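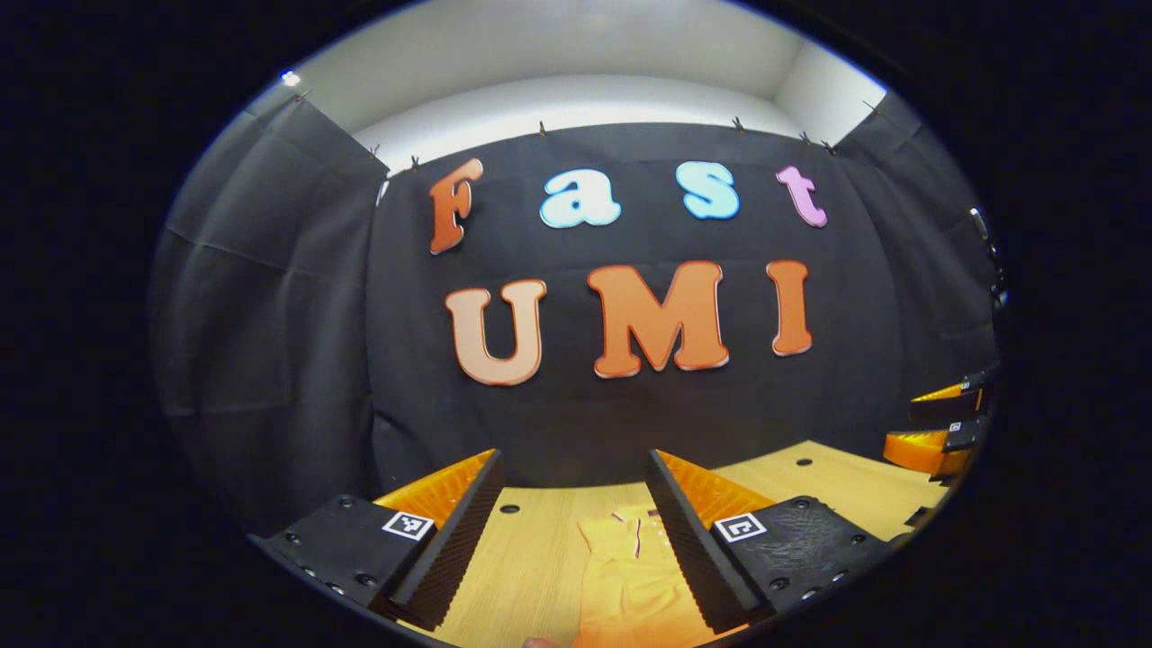
Hnat says the pads were never the problem and I should have checked the screws first. Fair enough! He wrote that on the sheet taped inside the Nandness cabinet before I even got in, and he's right, so I'm starting with it.

Saturday, folding booth

Went through both hand grippers this morning. The complaint from the week was that the left finger on gripper A felt "soft" when it closed on thin fabric, and that the width trace in Flarnia wandered at the end of a grasp. I had it in my head that the orange pads were worn, and ordered replacements from Drendow on that theory. Pulled the left finger off and found one of the screws at the base turning with almost no effort. Snugged it, closed the gripper on a single layer of T-shirt, and the wander was gone. Lovely when it's that simple.

Still glad I had it apart. Lint packs into the ribs of the pads much deeper than it looks from outside. A dry toothbrush along the ribs gets nearly all of it, and masking tape pressed in and peeled gets the rest. No alcohol on the pads please, I tried it on an old one and it went tacky for an hour.

Marker tags on the fingers: wiped both, checked the corners for lifting. The right one on A had a hair of glue squeezed out on the inner side, which I trimmed. Don't peel a tag to straighten it. If it has moved, put a fresh one on and redo the width calibration, since the old numbers mean nothing after that.

Width calibration, gripper A, after the screw:
fully closed, 5 repeats, spread too small to care about
fully open, same
block test with the printed gauge, good at both ends

Frame check next. I recorded 158 frames of slow open and close over the table and both tags were found in 128 of them. That bothered me. The misses were all bunched at the wide end of the stroke, where the fingers swing out toward the sides of the fisheye and the tags get squashed. I'd been opening well past anything we do with clothes, so part of that is my own fault, but I'd like more margin than this.

Tried the lights. The white ceiling above the backdrop throws a lot back down, and a tag tilted the wrong way picks up glare. Moved the lamp a little farther behind me and the second recording looked much happier by eye. Haven't run the numbers on it. Nadiia, if you get to it before me, it's the last file in the Yatsenko folder.

Booth itself. Smoothed the left curtain as well as I could, it wants to wrinkle again the moment you brush past it. I'm not fussy about that. What I am fussy about is the backdrop moving between sessions, so I went along the clips on the top edge and gave each a tug. All holding. The "Fast UMI" letters stay put too, and I will say it again: I love those letters. They give the tracking plenty of edges to grab when the table is little but pale wood, a few small holes and a heap of cloth, and they cheer the place up enormously.

One caution about the orange garment. It's close to the pad color, and when it's bunched up between the fingers I find it hard to judge from the playback where pad ends and fabric begins. I want to keep it in the set for exactly that reason, but please start a session with something else so you get a clean look at the contact first.

Gripper B: cleaned, screws checked, all fine, width calibration still to do. It got less love than A because I ran out of morning.

Fingertips! Keep your free hand well back from the garment before you start recording. I caught mine creeping into the bottom of the view again while I was arranging a sleeve.

To do
Calibrate B.
Tag check on the second recording (Nadiia?).
Thread locker on the finger base screws, both grippers, the weak kind. Let it sit before use.
Hnat, where did the small hex driver go? I used the one from the bench kit and it's slightly rounded.
Drendow pads: when they arrive, put them in the cabinet, top shelf. We'll need them eventually.

Added at 2: ran 15 practice folds with A after lunch, a plain towel first and then the shirt. Base screw hasn't moved. The close feels crisp right through to the end, and I grinned like an idiot the whole time. Leaving A set up, B is waiting for calibration, so don't record with it yet.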